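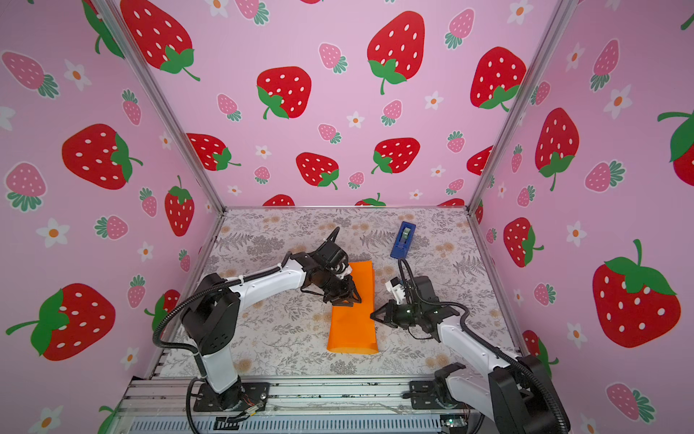 Finished papering the inside of the small enclosure over the weekend. Pink, strawberries, little white flowers with orange centers. A few people asked how it went, so I'm putting it all in one thread.

The paper is from Plerance. It's sold for bedrooms, but the print works fine at this size. I had one roll, 10 meters, and I still have a good piece left over.

We've got three walls to look at: back, left and right. I did the back one first. If you start with a side wall, any error ends up in the corner and then you carry it across the wall everyone looks at.

The posts in the back corners are aluminum. I didn't take them out. I cut each sheet to stop at the post and tucked the edge in with a plastic card. An old library card, if you want to know.

18 replies 41 reposts 586 likes

Matching the pattern: I gave up on a perfect match between walls. The big red berries are large enough that you'd lose half a roll trying. On the back wall I slid the sheet up and down until I had mostly whole berries and then cut.

The left wall has a narrow berry right by the post. I can live with it.

Tools, since it's always the first question. Snap-off knife, metal ruler, a felt-edged smoother, a damp sponge, a pencil. Change the blade more often than you think you need to. A dull one drags and the wet paper tears at the top edge, and then you're patching a strawberry.

I didn't use the paste that came with it. I used Kariuki, the kind in the tub. It stays movable longer, and in a tight space you want that. You can't stand back and check, you're bent over with one arm in.

Let it dry overnight with nothing leaning on it. I had one bubble near the bottom. Pricked it with a pin, pressed it flat with the sponge, haven't found it since.

We use cookies to remember your settings and measure traffic. Accept all | Manage choices

Next part is the floor. I wanted it pale, because the walls are already a lot. It's a light gray print with fern leaves and some small tan flowers. The tan is quiet enough that it doesn't fight with the pink.

I tried plain white first. It glared, and every thread and crumb showed. I tried a dark green after that and it made the whole thing look like a salad.

The gray print was an offcut from Edungate, from the bin by the register. I bought it in June for something else and never got to it.

Ironed it from the back on medium before it went in. Don't skip the ironing. Creases that look like nothing on the board look terrible under a lamp.

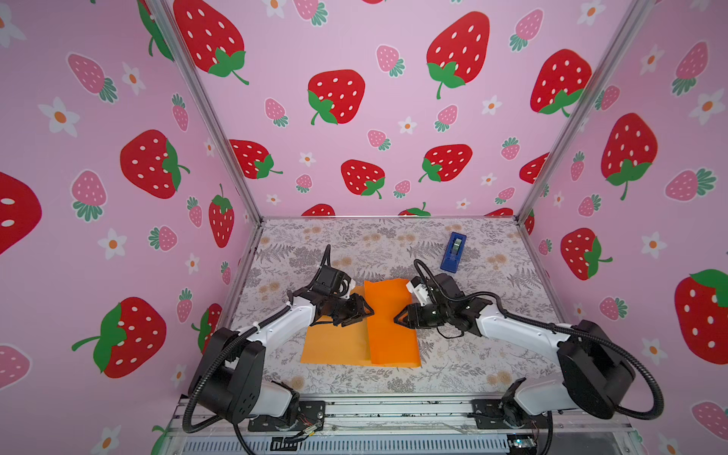 2 min read

Two shades of orange went in, one on the yellow side and one much brighter. I laid one partly over the other to see how far apart they really are. On their own I would have called them both orange and moved on.

Against the pink, the bright one wins by a mile. The muted one looks better with the ferns. I haven't decided which I like more and I may keep both.

The orange also picks up the centers of the white flowers on the walls. I didn't plan that. I noticed it when I sat down.

Blue tape dispenser stays toward the back on the right. It's the only blue thing in the color scheme and I was going to swap it for a gray one, but it's easy to find and it already has a roll in it. I've stopped looking for a gray one.

12 replies 9 reposts 204 likes

Some answers to replies so far.

"Is it too busy?" For a whole room, yes, I wouldn't do it. For a small space you look into, I like it. Flat colors stand out against it better than I expected. Patterned fabric doesn't. I put a checked dish towel in and it looked like a mistake.

"Peel and stick instead?" I used the Zukel one on a drawer last year. It went on quickly and started lifting at the corners by the end of the summer. Could have been the drawer. I'd still go with paste for something you plan to leave up.

"How long did it take?" An evening for measuring and cutting, most of the next day for hanging. The side walls went faster than the back. I measured the left one wrong and had to cut it again, so take that off if you're better with a ruler than I am.

"Does it wipe clean?" The label says spongeable. I've wiped paste off it and the print didn't move. I haven't tried anything stronger and don't plan to.

"What did it cost?" I don't have the receipt for the floor print. The wallpaper was on clearance and the tub of paste cost more than the roll.

If I did it again I'd buy a second roll. Not for the amount, just to be able to choose where the berries fall on the sides. I'd also do the left wall in daylight.

The leftover paper is going inside the lid of my sewing box. There's enough for that and probably a notebook cover too. I'll add it here when it's done.

Share this thread Copy link 7 shares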